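Frequently asked questions about the Rimura handover study

Maintained by Leopoldo Huerta. Last revised in November. Questions come from readers of the write-up, from two reviewers, and from people who have written to ask for the data before reading the methods section.

What was the claim you set out to test?

The claim that demonstrations collected with a hand-held gripper can replace demonstrations collected by driving the robot itself. You see it repeated a lot. A person carries a gripper with a camera on it, does the chore by hand, and the recordings are used to train an arm that was never there. It's cheap and it's fast. We wanted to know how much of the reported success survives when the objects are soft, piled up and close in color to one another.

And did it survive?

Some of it. The policy trained on hand-held recordings did well on rigid objects, much as others have reported. On cloth it was a different story. I'd call the cloth result weak, and I would call several of the cloth results I've read elsewhere weak too if they were scored the way we scored ours.

How much data is that based on?

We kept 326 recordings of cloth sorting and 913 of everything else. The imbalance is a fair criticism and we say so in the write-up. Cloth takes longer to record and gets thrown out more often, mostly for lost tracking. We didn't pad the cloth set by cutting long recordings into short ones, a habit I wish other people would drop or at least own up to.

How was success scored?

One garment picked, moved and let go in the correct bin, with nothing else coming along. A drag that pulls a second garment over the edge is a failure. So is a pick that takes three tries and gets there in the end — we count the first attempt only. Each condition was run 40 times on the arm. If you allow retries the numbers climb a good deal, and I suspect retries account for part of the gap between our table and other people's.

Forty runs is not many. Why should I believe the difference is real?

You should be careful with it. The gap between rigid objects and cloth is large enough that I'm comfortable. The gap between our two cloth conditions is not, and we don't claim one beats the other. A reader asked us to add a significance test there. We did, it told us nothing, and it's in the appendix.

What are Tisenau and Meléndez?

Tisenau is the training code. Meléndez is the older baseline, trained on demonstrations made by driving the arm. Both see the same wrist view and output the same kind of motion. We left the settings for Meléndez where its authors had them, so it may be a little under-tuned for our arm. That would make our hand-held numbers look better than they deserve, so bear it in mind.

Why not just say hand-held data doesn't work for cloth?

We haven't shown that. We've shown that our hand-held data, with our filtering and our policy, does poorly on cloth under strict scoring. Someone with better recordings could get a better result. I would like to see it, with the failed runs included.

What is the filtering step, and does it help?

Every recording goes through a tool we call Postitz, which drops stretches where the position estimate jumps. The first version also dropped blurred frames. We took that rule out after finding that it removed most of the quick reaching motions and kept the hesitations, so the policy learned to hesitate. With blurred frames left in, the arm moved more naturally and picked no better. Make of that what you like. I don't think anyone should report a filtering step as an improvement without checking which part of the motion it throws away.

Isn't motion blur the real reason cloth fails?
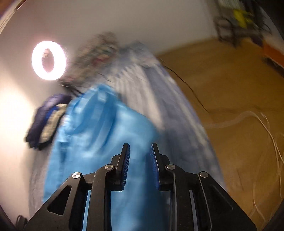 Blur is the favorite explanation, and I held it myself for a while. It doesn't fit the recordings very well. The gripper travels with its camera, so the fingers stay crisp while the surroundings smear. You can make out the fine ridges on the left finger pad, and the striped fabric behind the bright blue item has gone soft. A person looking at that can still say where the blue ends and the stripes begin. What's much harder to say is which fold of the blue a pair of fingers should close on, and a perfectly sharp picture would leave you with the same problem. When we trained only on the sharpest cloth recordings, the failures were the same kind as before: right garment, wrong fold.

Did lighting matter?

Possibly. We didn't control it. Bright lamps come into view in some recordings and the camera's exposure shifts when they do. We checked whether failures went along with bright backgrounds and found a faint pattern I wouldn't bet on. Anyone planning a follow-up should vary the lighting on purpose.

Did the people recording know what the study was about?

They knew it was about sorting. They weren't told about the comparison with Meléndez. Each of them had 30 minutes of practice first, and practice recordings were thrown out. I'd still assume that people get tidier once they know they're being recorded. Real piles are probably worse than ours.

Can the policy handle a garment it hasn't seen?

Sometimes, and less often than the demo clips suggest. Demo clips are chosen. Ours were too, until a colleague objected, and the project page now plays runs in the order they happened. Watch a few in a row before you decide what you think.

Can I have the data?

Yes, once the last consent forms are back. The release will include recordings that Postitz rejected, marked as rejected, along with the log of every scored run on the arm. Please don't quote the rigid-object number without the cloth number next to it. It has already happened once.

Who do I write to about an error?

Me. Include the run number from the log if your question is about a particular run. Corrections are added to the write-up with the month they were made, and the old figures stay visible underneath.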